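4.3 Installing the Cullari Floor Box Lid

Read section 4.2 before starting. The floor box must already be fixed to the slab and the conduit run complete. Isolate the supply to the box at the distribution panel and lock it off.

Tools required: utility knife with hooked blade, No. 2 screwdriver, straightedge, vacuum cleaner.

1. Remove the orange shipping cover from the box. Keep the four screws.

2. Vacuum the inside of the box. Grit on the seat will hold the lid proud of the floor.

3. Turn the four leveling screws clockwise until the frame sits flush with the finished floor. Check each side with the straightedge.

CAUTION: Do not force a leveling screw past its stop. The thread insert cannot be replaced on site.

4. Lay the carpet over the box and find the inside edge of the frame by hand. Cut along it with the hooked blade.

5. Trim the cut piece to fit the lid recess. The recess accepts flooring up to 23/64 inch thick. For thicker material, order riser kit 455.

6. Apply pressure-sensitive adhesive to the recess and press the carpet piece into place. Leave it under an even weight for 80 minutes.

7. Fit the lid with the cable exit facing the desk. Close it and check that the latch engages.

NOTE: Wedholm lids use a different hinge and do not fit Cullari frames. Trudel lids fit frames made after February 2016 only.

4.4 Matching the Lid to the Carpet
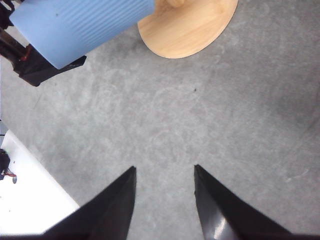
Pile direction has to be checked before the insert is glued. Mark the back of the cut piece with an arrow and repeat the arrow on the lid. On a gray carpet like the one shown, a piece turned a quarter can read as a lighter or darker patch once the lid is closed. If the original piece is damaged, cut a new one from the same roll and keep the arrow aligned.

Carpet tile: where a joint crosses the box, cut the insert from both tiles and glue the halves separately.

Broadloom: seal the cut edge with a thin bead of seam sealer. Allow the sealer to cure before closing the lid.

4.5 Restoring Power

Remove the lock at the panel, switch on the circuit, and test each outlet. Enter the results on form 39.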